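Trodden Community Help – Home & Household – Carpets and rugs

How do I keep a big patterned living room rug decent between proper cleans?

Posted by Solange Renaud

Hi all, hoping someone has been down this road. We've taken over my aunt's front room more or less as she left it, which means the full damask suite (three-seater, armchair, the long sofa down the side), the shiny dark coffee table with the gold swag on it, and a very large tan rug with floral medallions that fills most of the floor. I love it. My partner is coming around to it.

The rug is low pile and I'd like to keep it going for years, but between the two of us and visitors it seems to collect every crumb and scrap of tissue in the house. I've been quoted $336 for a professional clean, which I can manage once a year but not every time someone drops a biscuit. The vacuum I've got is a Zultstead upright with a beater bar and I'm a bit scared of it on this rug – the bar is quite fierce and I don't know what the fibre is. There's no label on the back that I can find.

So what do you do week to week? And do I have to shift the coffee table every time? It weighs a ton and I don't trust those curved legs one bit.
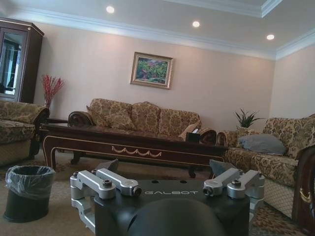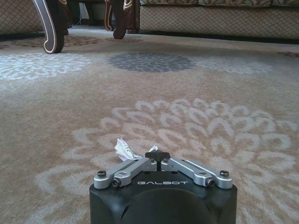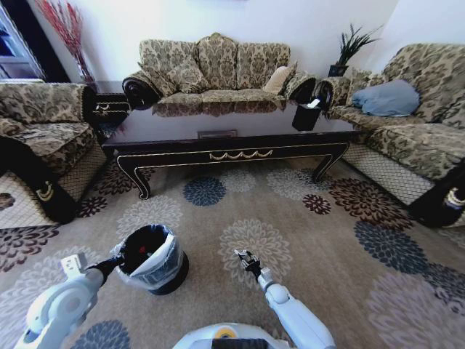

Also if anyone has thoughts on the upholstery I'm all ears, but the rug is the main worry. I do have a handheld with a soft brush, for what it's worth, and a carpet sweeper that was in the hall cupboard. No idea if the sweeper still works properly.

bramble_lane
Use the sweeper! I grew up with one and they're brilliant on low pile. Pick the bigger bits up by hand first, though, especially tissue. If it goes under a brush it shreds and then you're chasing little white bits for the rest of the day (ask me how I know).

For the vacuum, turn the beater bar off if there's a switch, or use the hose with the plain floor head. I'd do the open part of the floor once a week and go slowly, and keep well away from any fringe. I do mine on a Friday before people come over and it takes me 15 minutes, and that includes moving the footstool and telling the dog off.

As for the table, leave it be most weeks. Go under it with the handheld. Then every couple of months get a second person on the other end and lift it properly, don't drag it. Old curved legs hate being dragged and so do rugs. Put it down a few centimetres over from where it was so the dents get a chance to come up. For stubborn dents I lay a damp cloth on the spot for a bit and fluff the pile with my fingers, but test a corner for colour first if you don't know what it's made of.

We had our big rug for 18 years doing it like that and only gave it away when we moved.

Ikonen
Agree with most of the above. Two things to add.

Turn the rug end for end once a year if you can. Sun and foot traffic fade one side more than the other, and on a medallion pattern you really notice it. It's a rotten job with three big pieces of furniture in the room, so do it when the cleaners come and ask them nicely to help.

On the fibre, pull one tuft from the back edge where it won't show and take it to a rug shop. Mine told me on the spot and didn't charge. If it's wool, stay away from the supermarket carpet foam. Blot spills with a plain white cloth and cool water, from the outside of the spot in – no scrubbing.

For the damask, soft brush on the handheld, low suction, and do down the back of the cushions. I found $5 and a hearing aid battery in ours.

tullyho
Just get the $336 clean twice a year, life's short. We used Trustley and they were fine, bit late.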